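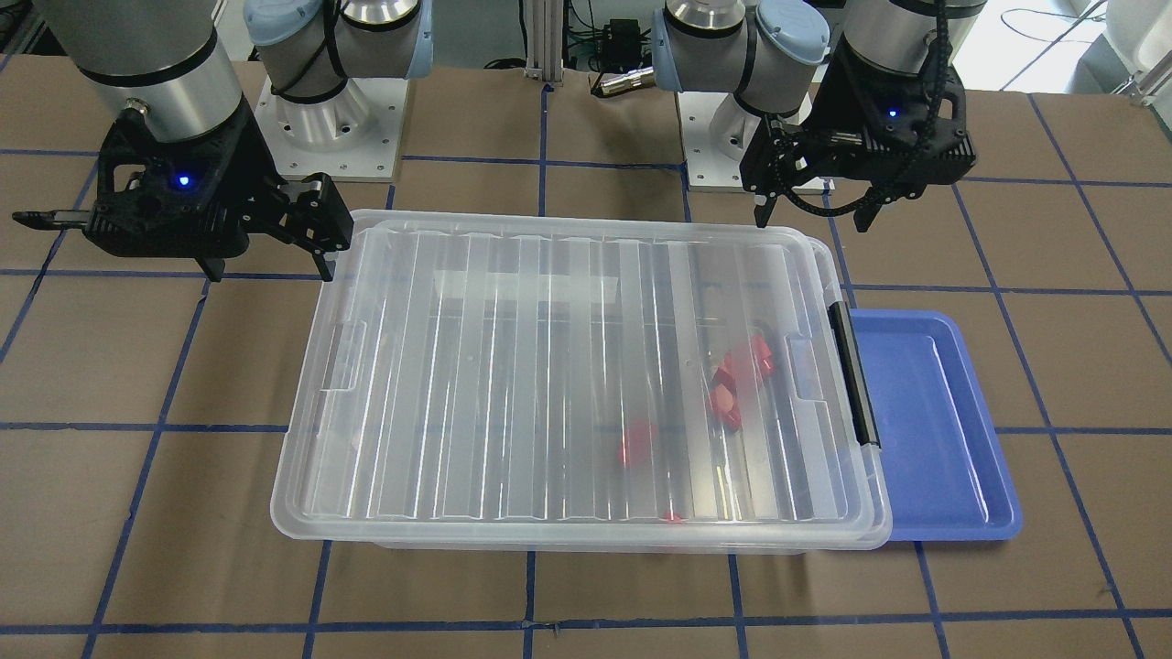
# Callers say we sound underwater, but only on transferred calls

**Peiyu Zhong**

I look after the phones for a small lettings office, in the sense that I once plugged in a printer and have been responsible for everything electrical ever since. We moved from an old landline system to Zinix internet phones in November. Calls that come straight to my desk are fine. Calls that reception picks up and passes to me go muffled after a few seconds, and the caller starts shouting, as people do.

What I've tried so far:

- a new handset cable
- swapping phones with reception (the problem stayed with transferred calls, so I don't think it's the phone)
- restarting the router at lunch, which made me very popular
- a speed test, which came back at 75 down and 5 up

Internal calls between the two desks are perfectly clear. Zinix support have told me twice that my line is "within limits". Whose limits, they didn't say. Is there a setting I should be looking for, or do I give in and ask for the old line back?

---

**gerside_dave**

Your internet is too slow. Get 100 or better. We had the same thing at our Gerside branch and it went away when we upgraded. Also try turning it off and on again if you haven't.

---

**Mrs Tolley**

I wouldn't spend any money yet. A phone call uses very little, and 5 up is plenty for a small office unless somebody is sending the entire photo library to the cloud at the same time. If the line were the trouble, your direct calls would suffer too.

My bet is the codec, which is the method the phones use to squash your voice down. A direct call agrees on one when it's answered. When reception transfers it, your phone and the outside line may have to agree all over again, and they sometimes settle on the worst one on the list – like two people choosing a restaurant.

Log in to your phone's own settings page and find the audio or codec list. You want G.711 (it may be called PCMA or PCMU) at the top. If G.729 is there, move it to the bottom or untick it. Do the same on reception's phone, save, and restart both. Then get someone to ring in from a mobile and be transferred 2 ways: once where reception speaks to you first, and once where the call is sent straight through. If only one of them goes muffled, tell Zinix which. It gives them something to look up besides their limits.

Write down the old order before you change it. I didn't, and spent an evening regretting it.

---

**Tang**

What she said. On my Etura handsets the list is under "Account" and not "Audio", for reasons known only to Etura, so have a poke about if you can't find it. And check the firmware is the same on both phones while you're in there.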